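Lanora Hunting and Fishing Club
Minutes of the December meeting

The meeting was opened at 17:10 by Horácio Barreto. Ten members were present. The minutes of the last meeting were read and approved without changes.

Duck blinds. Two blinds on the Fomia side need new roofs. Matilde Bastos has received one price and will ask for a second.

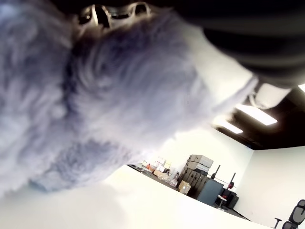
Gray-blue fur just above a white table.

Youth permits. It was discussed if the fee of 20 should stay the same. Most members agreed – one was against. The fee stays.

Access road. The owner at Clollix asks that we close the gate also during the day. H. Barreto will write to all members.

The meeting was closed at 18:20.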